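Section 6. Marking the Table and Setting Out the Dishes

Applies to the Layug tabletop layout kit. Allow the paper to lie flat before taping.

1. Cover the work surface with paper and secure the corners.

2. Lay strips of blue painter's tape lengthwise, then crosswise, to form cells. Press each strip down from the middle outward.

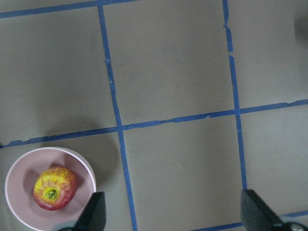 Fig. 6-1. Tape grid with bowl and apple. Tape edge ragged in places.

CAUTION: Do not pull up a strip to straighten it. Cut it at the crossing and lay a new piece.

3. Set the plate near the center. It may straddle a tape line.

4. Place one apple on the plate, stem up. Leave the bowl empty. 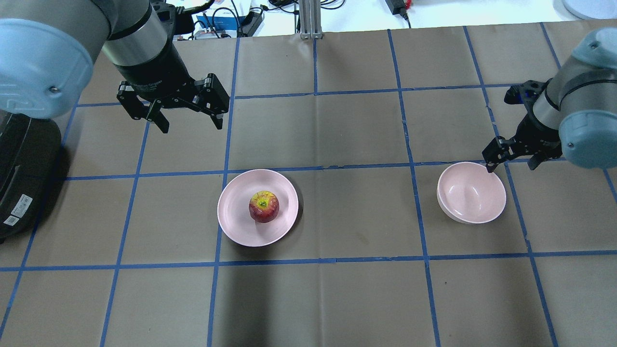 Fig. 6-2. Apple on plate, empty bowl to the right.

5. Check that the bowl stands inside one cell and does not touch the plate. Record the layout on form 3254. 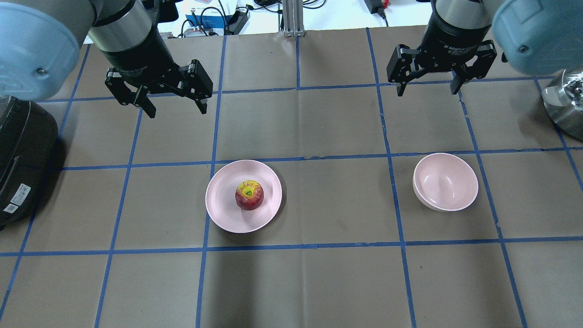

Noltetti asked whether the cells have to be exactly square. They do not, provided the same grid is kept for the whole session.

6. Wipe the inside of the bowl with a dry cloth. Glossy dishes show glare under overhead light.

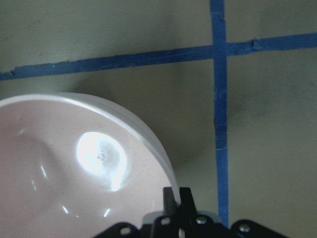 If the glare is objectionable, move the lamp and leave the dishes in place. Replacement tape is listed under part 46.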